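Dostness opens orders for three-finger gripper kit aimed at small sorting shops

Dostness has begun taking orders for a bolt-on gripper kit meant for repair shops, recycling centers and small packing rooms that already own a light robot arm but lack a hand that can cope with mixed items.

The kit, called the Arkton, went on sale in August at $1,222. It includes three black plastic fingers, a base with its own control board, a wrist camera, mounting hardware and a cable set. The arm is not included. A spare set of fingers costs $459, a price that has already drawn complaints from buyers who tried an earlier version.

The company says the fingers are meant to close around an object from more than one side, so that the arm does not need to line up perfectly before it grabs. Most low-cost grippers use two flat jaws. Those work well on boxes and blocks and less well on round glass, which tends to roll or slide out when the pressure is uneven.

Brilleck, a bottle and can return business with a single sorting hall, has been running one of the kits on a workbench beside its main line. It is using the arm for items the line rejects, including odd-sized bottles and small cans. Staff there had been picking those out by hand at the end of each shift. 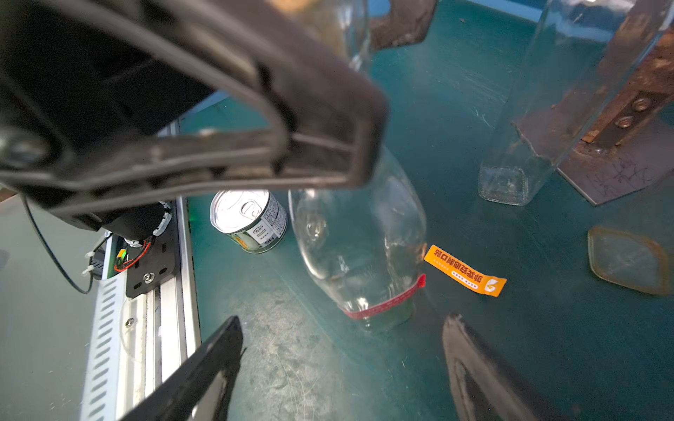 A clear glass bottle between the Arkton's fingers, with a small pull-tab can to its left, from the wrist camera.

The bench is kept cluttered on purpose. Brilleck said a clean table with one bottle in the center told it very little, and that it wanted to know how the gripper behaved with other glass and scrap metal close by. Clear glass has been the hardest material so far. The software that comes with the kit looks for edges and reflections, and a green or dark surface under the bottle gives it more to work with than a white one.

Setup took the shop most of a working day. The mounting plate fit the arm without drilling, but the cables needed to be tied back twice after one caught on the rail during a wide turn. Dostness includes cable ties in the box and shows two routes in the manual. Brilleck used neither and made its own.

Speed is modest. In the shop's own tests the arm took 13 seconds to pick up a can and set it in a bin, and 15 seconds for a glass bottle. A person is much faster. Brilleck said it does not plan to put the arm on the main line and would be satisfied if it cleared the reject bin overnight.

Wear is the other open point. The fingers are molded plastic and mark easily when they touch rough metal. Dostness rates them for normal use on glass, cans and cardboard and says that scuffs on the outside do not affect the grip. Cracks are a different matter, and a cracked finger has to be replaced. The warranty covers the base and the board for a year but leaves out the fingers.

A rival product from Bustamante sells for less and uses two metal jaws with rubber pads. It holds heavier loads but comes without a camera, and its maker does not recommend it for thin glass. Shops that handle only cartons or filled cans may find it the better buy.

Dostness is shipping the first kits now and quotes a wait of around five weeks on new orders. A rental plan is under discussion, but the company gave no price for it. Software updates are free for the first year. It has not said what they will cost after that.

COMMENTS

benchtop_rat
$459 for plastic fingers is a lot. I had the previous version and went through two sets before I gave up. Is the mount the same as the old one? I still have the base in a drawer.

glassandtin
15 seconds a bottle sounds slow until you remember it can run while everyone is home. Our reject bin is mostly small cans and I would happily never touch it again. I'd want to see how it does with sticky ones though.

Mill Road Repairs
We have the Bustamante. Strong, simple, no complaints on boxes. Broke a jar the first week and we stopped using it for glass.

benchtop_rat
Replying to myself, I wrote to them and the mount is the same but the board is not, so the old base won't run the new camera. They offered no trade-in.

k_in_packing
Does the software need an internet connection? The article doesn't say and neither does the product page. We keep ours offline.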